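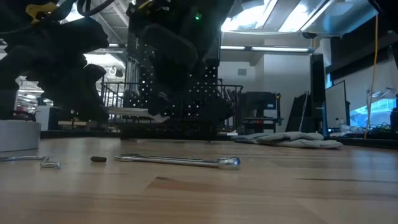
Votley Two-Arm Bench Kit: Set-up Guide
Section 4. First power-up, homing and the tool sorting test

Posted 14th May by the Skostix support desk
9 min read
45 shares | 6 comments

This section follows on from Section 3 (Mounting the arms and routing the cables). Both arms should now be fixed to the overhead beam, with the controller on a separate desk or shelf outside the reach of either arm. If you bought the kit with the Gerkirdale beam in place of the standard one, read the note at the end of 4.2 before you switch anything on.

Allow an hour for the whole section. You will need one person at the controller screen and, for steps in 4.4, a second person at the bench.

4.1 Preparing the bench

1. Check that the bench top is level from left to right and from front to back. A bubble level is good enough. Adjust the feet if the bubble sits outside the lines.

2. Wipe the bench top with a dry cloth. Do not use polish or oil on a wooden top. A shiny surface throws light back into the cameras and makes small metal parts harder to find. If your top is already varnished, see 4.5.

3. Clear the pick area. Move cups, bottles, gloves and loose paper out of it. The pick area is the rectangle you marked with tape in Section 3, 650 mm deep measured from the front edge.

4. Check that nothing hangs into the space where the arms move. Loops of cable above the arms are normal and are needed so that the shoulder can turn, but they must not drop below the elbow when the arm is folded.

5. Put the stop button where the person at the screen can reach it without leaning across the bench.

Caution: Take off gloves, lanyards and loose sleeves before you reach under a powered arm. Work gloves are for fitting the beam and the brackets only. The fingers of the gripper can catch a glove and will keep closing until the force limit is reached.

4.2 Switching on

1. Make sure the stop button is pressed in.

2. Switch on the controller at the wall, then at the front. The fan runs fast for a few seconds and then settles.

3. Wait for the start screen. The first start takes longer than later ones. Do not switch off during this time, even if the screen goes blank for a while.

4. When asked, type in the kit number from the label on the underside of the controller.

5. Twist the stop button to release it, then press Enable on the screen.

6. Look at the status light on each arm. Green means the arm has power and no fault is stored. Amber means it is waiting for you to confirm something on the screen. Red means a fault, and the fault number is shown under Messages.

The arms hold still after Enable. You may hear a click from each joint as the brakes let go – the arm can sag by a few millimetres when this happens.

If one arm shows green and the other stays dark, press the stop button, switch off and check the power plug at the shoulder of the dark arm. The plug has a locking ring. It needs a quarter turn after it is pushed home, and it is easy to leave it half on.

Note for the Gerkirdale beam: this beam hangs lower than ours. Go to Setup, then Beam, and enter 1,267 mm as the height from floor to shoulder plate before you go on to homing. If you leave the standard value in place, the arms will believe they are higher than they are and may press on the bench.

4.3 Homing the arms

Homing tells the controller where each joint is. It has to be done once after fitting, and again if an arm has been taken off, knocked hard or updated.

1. Stand clear of the bench.

2. On the screen, choose Arms, then Home, then Left.

3. Hold down the on-screen button. The arm moves only while you hold it. Each joint turns slowly to its end mark and back again.

4. Release the button if the arm comes close to anything, including the other arm. Press Fold and start again from step 2.

5. When the screen shows Left homed, repeat for the right arm.

6. Choose Gripper, then Home, for each side. The fingers open fully, close fully and open again. Keep the space between them clear.

Do not try to home both arms together. The menu allows it, but it is meant for kits on the wide beam, where the arms cannot reach each other.

If homing stops with message 166, a joint did not find its end mark in time. The usual cause is a cable tie pulled too tight at the elbow. Cut the tie, give the cable more slack, fit a new tie loosely and home that arm again. If the message comes back a third time, stop there and contact us with the kit number and the name of the joint.

4.4 The tool sorting test

The test uses ordinary hand tools, picked from the bench top one at a time and placed in a tray. We chose small, flat metal tools because they are hard work for a gripper. If the kit can lift a hex key off a hard surface, most boxed or moulded parts will give it no trouble.

Suitable items:

– one hex key, any size with a long arm you can comfortably hold
– one combination wrench, not longer than your hand
– one small loose part such as a nut or a bolt

Steps:

1. Press Fold and wait until both arms are still. Press the stop button.

2. Lay the items flat in the pick area with a clear gap between them. They do not have to be in line and may point in any direction. Keep them away from the edges of the bench.

3. Place the tray to the right of the pick area, inside the second taped outline.

4. Step back and release the stop button. Press Enable.

5. Choose Tests, then Tool sort, then Look. The screen shows a picture of the bench with a coloured outline around each item found.

6. Check the outlines. Each should follow the edge of one item. If an outline takes in a knot in the wood or a patch of glare, tap it and choose Ignore.

7. Set speed to Slow and press Start.

8. Keep a hand near the stop button for the first run. The gripper comes down until the fingertips touch the bench, lifts by a hair and then closes. A light scraping sound at this point is normal.

9. After the run, the screen lists each item as Placed, Dropped or Not tried. Save the list. Support will ask for it if you report a problem.

Repeat the test three times on Slow before you try Normal. Do not use Fast for loose metal tools.

Caution: Never hand a tool to the gripper during this test. The arm is looking for items on the bench, and it does not know that your hand is there.

4.5 If the test does not go well

Items are found but not lifted. The fingertips are closing above the item. Run Setup, then Touch bench, on both arms. If the problem stays, look at the rubber tips. They wear round at the front, and round tips slide over thin tools. Fit the spare pair from the accessories bag.

Long items swing or fall. The gripper has taken the item too far from its middle. With wrenches, the ring end and the open end weigh different amounts, so the balance point is not always where you would expect it. Choose Grip, then Adjust, and drag the grip mark along the outline.

One item is shown as two. A bright reflection is splitting it. Turn off the light directly over the bench, or lay a matt mat over the pick area. Reisinger sells a grey one that fits between the tape marks without cutting. Run Touch bench again after fitting any mat.

A dark item is missed altogether. Small dark parts on a warm-coloured wood can blend in. Raise the camera setting called Contrast by one step at a time and press Look after each change. Going up more than three steps tends to bring in the grain of the wood as false items.

The arm stops half-way down. The force limit has been reached. Check for anything lying under the gripper, such as a cloth or a sheet of board, then press Clear and Resume.

4.6 Switching off

1. Press Fold and wait until both arms are still.

2. Press the stop button.

3. Choose Shut down on the screen and wait for the screen to go dark.

4. Switch off at the front of the controller, then at the wall.

Always fold the arms first. An arm left hanging over the bench will hold on its brakes, but the shoulder cable is then under strain.

Section 5 covers teaching your own pick and place jobs, including work that needs both arms at once. The screen layouts in this section apply to kits supplied from May onwards. Owners of earlier kits will find Fold under the Arms menu and not on the main screen.

6 comments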